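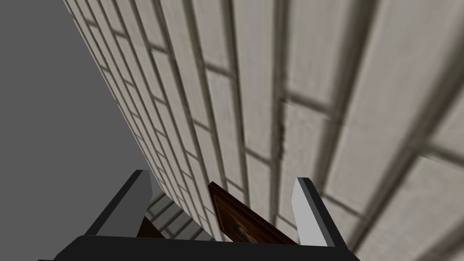
Ilze Grigaitė asked whether the depth filter should be turned off near walls, as her planner kept stopping short of them. It should stay on. Lower its near limit instead, as set out in this section.

4.3 Setting the wrist view for close walls

Wolde reads the simulated wrist view and passes a surface estimate to the Trotent planner. With the default settings, a wall seen at a steep angle gives a poor estimate on the near side, where the texture is soft. Do these steps once for each scene file.

Before you start: load the scene in Stiltent and pause the clock.

1. Open the Perception tab and select Wrist View.

2. Set Near Limit to 57 mm. The factory value is 100 mm.

3. Turn on Mask Own Gripper. The mask covers the palm and both fingers at their current opening.

4. Click Rebuild Mask. Do this again after any change to the finger model.

5. Under Surface Fit, choose Single Plane and set Minimum Points to 200.

6. Clear the Use Texture Edges box. Repeating tile or brick patterns can match one course to the next, and the fitted plane then slides along the wall.

7. Click Apply, then Step Once.

Note: Near Limit is measured from the camera origin, and the fingertip is a separate point. The planner adds the offset itself.

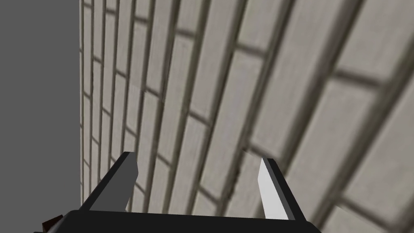 8. Check the Fit Error field. If it reads over 4 mm, back the arm away from the wall and repeat step 7.

9. Save the scene. Wolde writes the values to the scene file -- it does not change your user profile.

Caution: Do not set Clearance to zero to get past a planner stop. The same scene file may later be run on hardware, and the setting goes with it.

Note: Plain areas with no texture are marked Unknown in the surface map. Trotent treats Unknown as blocked. To change this for one run only, use Planner > Unknown Space > Free.

If the planner still stops early, open the log and look for code 374. It means the mask is older than the finger model. Go back to step 4.

Scene files saved in Bollside format keep the old Near Limit until they are saved again from Stiltent.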